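# Gosthorpe Desktop Parts Notes

Posted in July by the Gosthorpe bench notes editor
4 comments | 11 shares

## What this is

A set of written notes and a parts table covering desktop computers that were opened, stripped and put back together on the bench at Gosthorpe. The notes cover 103 machines. The parts table has 1,959 rows, one for each part taken out or checked in place.

The notes began as a paper logbook. They were typed up so that people at the Cirkmont store could look up which parts fit which case without ringing the bench. Spelling and abbreviations have been tidied, but the wording of the remarks is as it was written down on the day.

## What is in the folder

- `machines.csv` has one row per computer, with a bench number, the case type and the date it was booked in.
- `parts.csv` has one row per part, linked to the bench number.
- `remarks.txt` holds the free-text remarks, in bench number order.
- `codes.md` explains the short codes used in both tables.

Load `machines.csv` first. The bench number is stored as text and some numbers start with a zero, so a spreadsheet will spoil them if you let it guess the column type.

## Columns in the parts table

`part_type` is one of: memory, processor, graphics card, power supply, drive, fan, cable, battery, board, other.

`state` is one of: fitted, removed, missing, damaged, not checked. "Missing" means the part was absent when the case was first opened. "Removed" means it was taken out here.

`position` is a short phrase saying where the part sits. Positions are given with the case lying on its side and the open side facing up, as it would be while you work on it. Left and right are as seen from the front of the bench. Older entries, up to bench number 040, were written with the case standing up, and these carry the code `UP` in the last column.
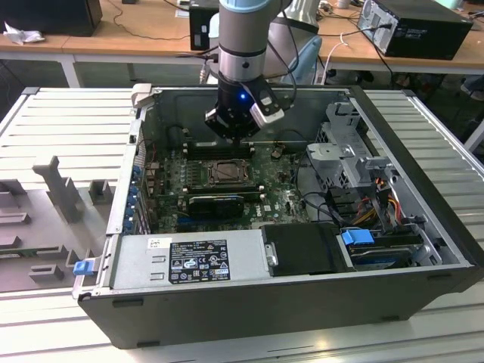
Memory is entered first for every machine, then the processor, then whatever is plugged into the board, and the power supply last. Each memory slot gets its own row, including empty ones. An empty processor socket is entered the same way, and the one on this green Dell board, just below the black memory slots, would go down as `processor`, position "below memory". The state depends on who took the chip out. The graphics card beneath the socket takes a single row, with its heatsink counted as part of the card. The coin-cell battery, to the right of the slots, gets a row of its own under `battery`.

## Order of work

1. Unplug the mains lead and hold the power button in for a few seconds.
2. Lay the case down and take off the side panel.
3. Write down what is fitted before touching anything.
4. Take out memory, then cards, then drives.
5. Leave the power supply in unless it is noisy or marked as faulty.
6. Close the socket lever before putting the board away.

Slot covers go back in even where there is no card. Loose ones are kept in the tin marked "blanks", and they don't get a row.

## Machines worth knowing about

Bench number 402 is not the four hundred and second machine. The numbers skip from 099 to 400 where the second logbook starts, and it was simpler to leave them.

Four cases labelled Nokov on the store sheet have non-standard power supply screws. The screws are taped inside the lid of each case. Please put them back there.

The machines booked in under the job name Puma came as a single lot and share one set of remarks. If you filter by bench number you will only find the remarks against the first of the lot.

## Known faults in the data

- Battery rows are missing for the first few machines. They weren't being written down yet.
- Cable rows are patchy all the way through.
- One sheet had tea spilt on it and two memory sizes could not be read. They are entered as `?`.
- `fan` was used for case fans and processor fans alike up to bench number 100. After that, processor fans have the code `PF`.

## Changes

Version 3 splits "removed" from "missing". Version 2 added the `position` column. Version 1 was the logbook typed up as it stood.

Corrections can be written on the sheet by the bench or sent to the Cirkmont store with the bench number in the subject line.

**Related**

- Short codes for the parts table
- Cirkmont store: shelf list for memory and cards
- Sorting loose screws by thread
- Puma lot: combined remarks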